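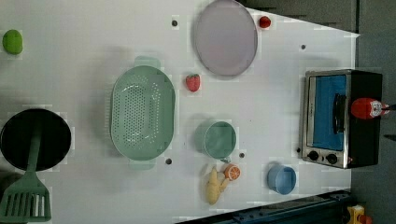

Ticket 865
Product: Ginwood tabletop arm, trial kit with overhead camera
Supplier: Ringate
Status: Open, waiting on customer
Subject: Picks fine on the left, misses on the right

Monday, first message

Hello! We've got the Ginwood on trial at the moment and I'm supposed to be writing up whether we should keep it, so I'd love to get to the bottom of this before I say something rude about it that it doesn't deserve.

The short version is that picking gets worse the further right you go. Strawberry next to the colander, lovely, gets it nearly every time. Move over to the light-blue cup and it starts closing on the rim when I've told it to go for the middle. By the time we're at the toaster oven it's landing well short of where I click, and I've stopped letting it anywhere near the door handle in case it pulls something off.

It's the toy kitchen layout on the white table: pan and spatula at the left end, colander left of the middle, oven over on the right, play food dotted about in between. Work area is set to 1000 mm along the long side, as in your quick start sheet. Speed is 30 per cent and I haven't dared go higher.

What I've tried so far:

Turned it off and on again (obviously). No change.
Re-ran the camera calibration with the card that came in the box. Passed first go, still misses.
Swapped the gripper fingers for the spare pair. No change.
Dropped the speed right down to a crawl. It misses more slowly.

Log attached. There's an error 220 in there a couple of times, which the manual lists as "target confidence" and then says nothing more about. Any ideas?

Monday, reply from Ringate support

Thanks for the log, and for trying the obvious things first. Error 220 means the camera found an object but wasn't happy with its outline. It's a warning and the arm carries on. We don't think it's your main problem.

Missing by more and more as you move along one direction usually means the scale is wrong or the camera is tilted. Could you check three things for us?

1. Is the calibration card flat when you run the routine, and did you do it at both ends of the table?
2. With a tape, is the work area really the length you've entered?
3. Is the camera bracket tight at the joint nearest the clamp?

Monday afternoon, me again

Ah. I did the card in the middle. Once. I read "repeat for each zone" as being for people with more than one table, so that's my fault, though I'd gently say the sheet could be clearer!

Did it again at both ends. The left end passed straight away. The right end failed twice with "card not found" and then passed once I'd taken the oven off the table for a minute. I suspect the silver metal bits on the oven were catching the ceiling light, but I haven't proved that.

Much better afterwards, I'll give you that. The light-blue cup is now a proper pick. It's still a bit short at the oven though, so something else is going on as well.

Bracket feels tight to me. I'll find a tape tomorrow.

Tuesday morning

Found a tape. Found the problem too, or at least I think so – I'd measured the whole tabletop, edge to edge, and typed that in. The sheet wants the distance between the outer calibration marks, and ours is shorter than 1000. I've put the proper number in and saved it as a new layout.

Then it forgot it. I restarted the controller after lunch to be sure and it came back up on the default again. Is there a second save button somewhere? The one on the layout page says "Saved" in a nice green box, so I believed it.

Tuesday, reply from Ringate support

Good find on the measurement, that would do it. On the saving: layouts are stored on the controller, but the controller loads whichever one is marked as startup. Go to Layouts, pick yours, and choose "Use at startup". The green box only tells you the file was written. We've had this comment before and we've passed it on again.

Could you also tell us which gripper profile you're using for the food? Some of the 220 warnings in your log come in just before a grip on the small round pieces.

Tuesday, teatime

Startup thing done, restarted twice, it remembers now. Hooray!

Profile is "Uniyal soft", the one the kit arrived with. The 220 comes up on the little red round thing near the plate, and every so often on the orange slice. The slice sits right up against the yellow ginger and I do wonder if the camera thinks they're one big lump. When I slide them apart the warning goes away. I don't mind doing that for a trial, but real people don't put things down tidily and I'd want it to cope if we were paying for it.

The colander is another one. It's seen without any fuss, but if I let the software choose the grip it goes for the side of the basin when there's a perfectly good handle at either end. Can I tell it to prefer handles, or do I have to click on them each time?

Wednesday, reply from Ringate support

For things that touch, try Detection, then "Split close objects", and set it to High. It makes each look at the table slower. It won't sort out a real pile, and we'd sooner say so now than have you find out.

For the colander, you can draw a preferred grip area on any saved object. Open it in the object list, choose Grip hints and paint over the handles. You only need to do it the once.

Wednesday, me

Split on High works for the slice and the ginger, ran it over and over with them touching and got one warning in the whole lot. It does have a good long think before each move now, long enough for me to check whether it's crashed. A little "looking..." message on the screen would help.

Grip hints are great, by the way. Painted both handles and it picks whichever is nearer. Same trick on the mint-green cup, which has a tiny handle, and there it's hit and miss. I think the handle's just too small for the fingers, so I've gone back to gripping the cup by its sides.

Oven end: clicks now land where I ask. I still haven't had a go at the door. Is there a force limit I should set first? I also need to know if the door counts as something the Trustden cover includes, as our trial form mentions Trustden for accidental damage and then only talks about the arm.

Thursday, reply from Ringate support

Please set the pull limit to Low under Safety before trying the door, and start with it already open a crack. Trustden covers the arm, camera and controller. Your own props aren't included, sorry.

We'll leave this open until you've tried it. If the door run goes wrong, send us the new log and the layout file together, as we can't match one up without the other.

Thursday, me

Will do. Pull limit is on Low and the layout is exported ready. Trying the door on Friday morning when the room's quiet.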